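Why Do Computers Get Hot?

Put your hand near the side of a computer that has been on for a while and you may feel warm air. Where does the heat come from?

It starts with electricity. Electricity is made of very tiny things called electrons moving through metal. As they move, they bump into the metal's atoms and make them jiggle. Jiggling atoms are what we feel as heat. A toaster works the same way, only a toaster is supposed to get hot.

Inside a computer there is a large flat board called the motherboard. Most of the other parts plug into it. The part that does the most work is the processor - some people call it the brain of the computer, although it cannot think the way you do. It is full of tiny switches that turn on and off. Each switch makes a very small amount of heat, and there are a great many switches.
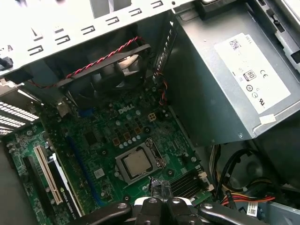
Inside a desktop computer. The silver square on the green board is the processor.

How does the heat get out?

Metal carries heat well. That is why a metal spoon left in hot soup soon has a warm handle. In most desktop computers, a block of metal called a heat sink is pressed onto the processor. Heat moves from the processor into the block.

The block usually has thin metal fins. Fins give the air more places to touch the metal, so more heat can leave. Then a fan blows the warm air away and cooler air takes its place.

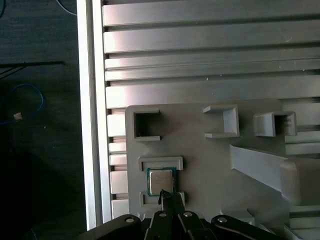
Animals have the same problem. An elephant's big, thin ears let heat out of its blood, and flapping them moves the air, a bit like a fan. Dogs pant. People sweat, and the sweat takes heat away as it dries.

What if a computer gets too hot?

Many computers can measure their own temperature. If it goes too high, the processor slows down so that it makes less heat. If that does not help, the computer may switch itself off.

You can help at home. Keep laptops off beds and pillows, which can block the air holes. If you see dust on the vents, ask an adult to clean them.

Words to know

Atom: a tiny piece that all things are made of.
Vent: an opening that lets air in or out.

Written by Neema Mwakyusa
Last updated August 30, 2022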